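Home Talks Notes About Contact

Speaker notes: Refill shops and the deposit question
Jaime Simões
12 shares 3 comments

Slide 1. Title
Say good afternoon and thank Henrik Kettler for the invitation. Mention that the slides will be posted after the session. Ask people to hold long questions, short ones are fine at any point.

Slide 2. Where the numbers come from
I ran the refill counter at Ernow for four years and now keep the books for three shops in the same group. Everything today comes from the till records of those shops. It is a small sample. Say so early, people will ask.

The shops are Ernow, Cimanley and Farkent. Ernow is on a main street with a bus stop outside. Cimanley is inside a covered market. Farkent is at the edge of town next to a garden center, and nearly everyone drives there.

Slide 3. What we sell from bulk
Dish liquid, laundry liquid, hand soap, shampoo, white vinegar. We tried fabric softener and dropped it – the pump clogged every second week and the staff hated cleaning it.
Dry goods are a separate talk. Skip if short on time.

Slide 4. Before the deposit
Customers brought whatever they had at home. Jam jars, sports bottles, once a watering can. Each one had to be weighed empty, and the line got slow on busy mornings. Ernow had a single scale until March.
Loaner bottles were free at that stage. We put out 420 of them across the three shops and got 176 back. Pause here and leave the number up.

Slide 5. The deposit
Bastian Seidel proposed it. I was against it. I thought people would see it as a price increase and go back to the supermarket.
We settled on one flat deposit for every size. Different amounts for different sizes looked fair on paper, but the till had no easy way to handle it. A flat amount can be explained in one sentence at the counter.
Refund is paid in cash or taken off the next fill. Most take it off the next fill.

Slide 6. After
Second batch was 248 bottles, all with the deposit. Returns went up at Ernow and Cimanley. Farkent hardly moved. My guess is that people keep bottles in the car and forget them there. Dirk Haberkorn thinks the deposit is too low to matter to someone who drives. We have not tested either idea.
Total fills passed over 2,000 during the trial. Do not compare this with the year before, the opening hours changed.

Slide 7. Cleaning
Returned bottles go through a hot rinse and then stand upside down on racks overnight. Caps are the real work. Liquid dries in the thread and has to be brushed out by hand. We buy spare caps from Baumgart and replace any that look worn.
If asked about labels: we stopped using paper. Staff write the product on the bottle with a paint pen, and it comes off with alcohol.

Slide 8. What I would do differently
Start with two sizes and not five. Train the weekend staff first. Put the return crate by the door, where people see it on the way in. At Cimanley it sat behind the counter for months and customers had to ask.

Slide 9. Pictures
Leave these up during questions.
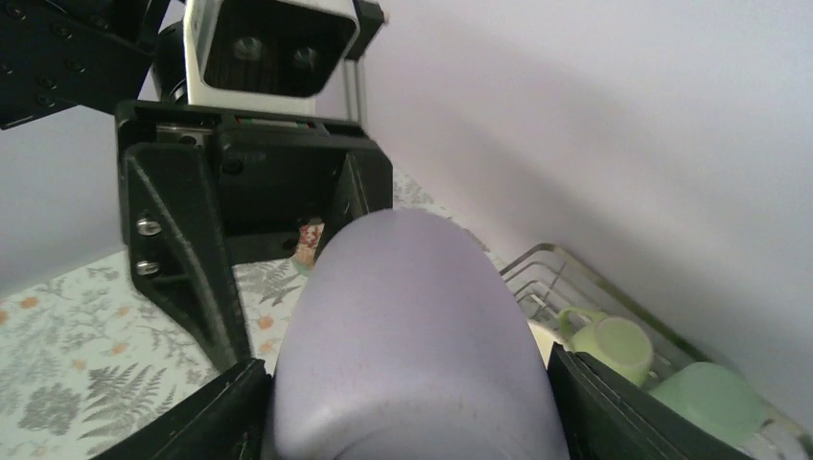
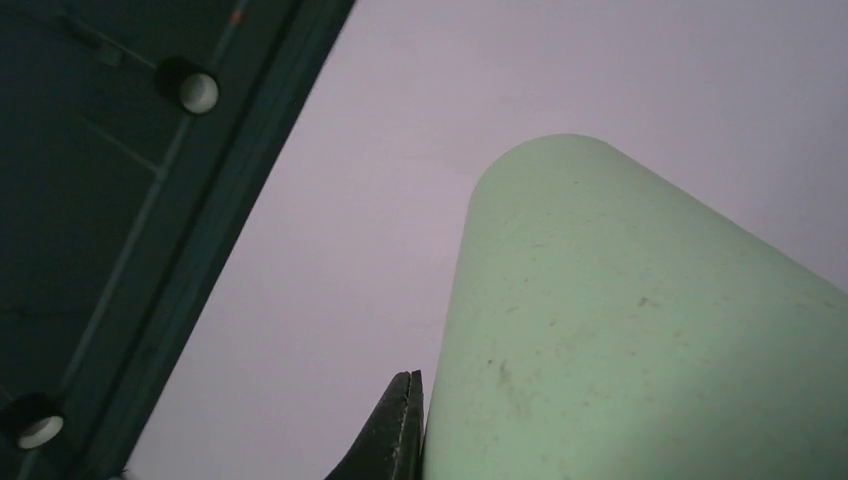 First picture: rounded end of a pale lavender plastic object. Second: two white cylindrical fixtures on a dark teal-green panel.

Slide 10. Questions
Likely ones are the size of the deposit, breakage, and insurance. Bastian Reinholz can take the insurance question – he handled the forms. Contact address is on the handout.

Previous talk Next talk Back to top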